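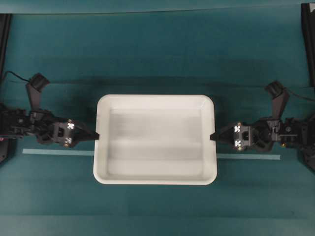 An empty white plastic tray on a teal surface.

Peel-and-stick wall tile is a thin, adhesive-backed covering sold as a substitute for ceramic tile in home projects. Sellers commonly claim it goes up in an afternoon and comes off cleanly. Neither claim has been well tested.
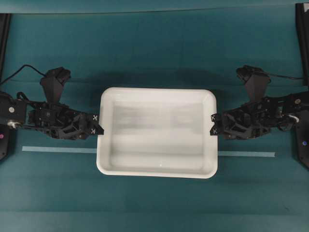
The Hillik line, sold by Fidetti, is advertised as lasting 7 years behind a stove. The company has not said how it reached that figure.

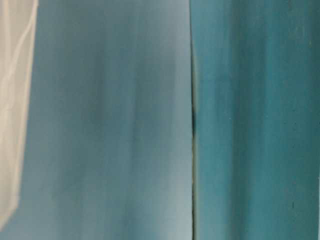 Pale blue-gray panel beside a cream-white translucent strip.

Rorkora, a rival brand, promises removal "without residue," though its own instructions call for a heat gun and a scraper. Its warranty excludes bathrooms, textured walls

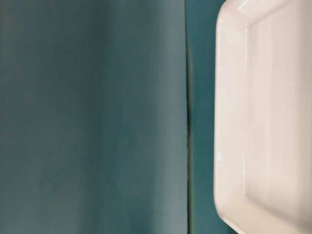
and any paint less than 23 days old. Savings over real tile are also disputed, as estimates often leave out wall repair.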